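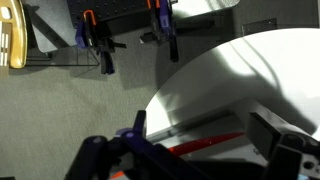
Cleritz busca técnico/a de planificación y compra de equipos para células robotizadas

Ref. 208. Publicado el 8/8/18.

El área de automatización de Cleritz incorpora una persona para gestionar el presupuesto de equipamiento del proyecto Rania, dedicado a la manipulación de piezas con brazos ligeros y pinza eléctrica. Dependencia directa de la jefatura de ingeniería.

Funciones

Elaborar el plan de inversión por célula: brazo, pinza, cámara de muñeca, mesa perforada, elementos de sujeción y repuestos.
Redactar pliegos técnicos y comparar ofertas según coste total a 36 meses, con mantenimiento y formación incluidos.
Mantener el inventario de utillaje y consumibles. El listado actual tiene 83 referencias, parte de ellas sin proveedor alternativo.
Definir el número de sargentos, topes y soportes por puesto, con carga admisible y plazo de reposición.
Coordinar las recepciones y las pruebas de aceptación con el taller.

Requisitos

Grado en ingeniería mecánica, electrónica o de organización, o ciclo superior en mecatrónica con experiencia equivalente.
Tres años en compras técnicas o industrialización.
Lectura de planos y fichas de carga útil, alcance y repetibilidad.
Hoja de cálculo a nivel avanzado. Inglés técnico leído.

Se valorará haber trabajado con Climik (gestión de pedidos) y conocer la normativa de seguridad en aplicaciones colaborativas.

Condiciones

Contrato indefinido con seis meses de prueba. Jornada de 35 horas semanales, de lunes a viernes. Presencia en taller durante los montajes; el resto de la jornada admite dos días de teletrabajo. Retribución según convenio y experiencia.

Candidaturas

Enviar currículum y un ejemplo propio de comparativa de ofertas, sin datos confidenciales, mediante el formulario de empleo, indicando la referencia. La prueba práctica consiste en presupuestar una célula a partir de un plano de planta y una lista de tareas.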